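Spending the Hand Money (Slowly)

So the grant came through in August, and ever since then I've had a spreadsheet open that I keep poking at before breakfast. Melaniia Kravets, who I share the lab bench and the budget with, wants to order a real hand right away. I want to order it too! But I've bought hardware in a hurry before, and I still have the box of adapters from that one.

The deal we made is that we run the kitchen pickup job in simulation first, with a fingered hand, and only then decide whose quote to sign.
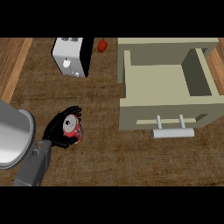 Can in hand, drawer open. The pepper is still over by the cabinet.

Running it in sim costs us the Sutance license, 155 dollars a month, plus whatever my electric bill does. Compare that with the Koech hand, where the wrist adapter alone is 1069 dollars (I read that line three times). Travden came in lower, but their spare fingertips are 73 dollars each, and I know us. We will go through fingertips. I've put 20 of them in the budget and Melaniia thinks I'm being gloomy.

What I keep going back and forth on is the number of fingers. A plain two-jaw gripper from Proltton would be so much cheaper, and for a soda can it would probably do fine. Then I think about bar handles and small slippery vegetables and I talk myself back into the fancy one.
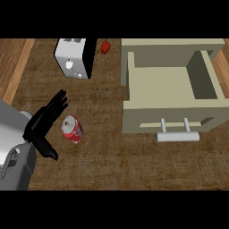 Hand open next to the can, thumb out to the side.

The other thing I forgot to price, and please learn from me if you're doing this, was everything around the arm. A table that doesn't wobble. Shipping. A second power supply. A cabinet with a drawer that we're allowed to wreck! I've added a line called "stuff" and it's already bigger than I'd like.

Next up is getting Travden to tell me their lead time in writing, and asking Koech if the adapter price is a typo. If you own either hand, leave me a comment, especially about the fingertips.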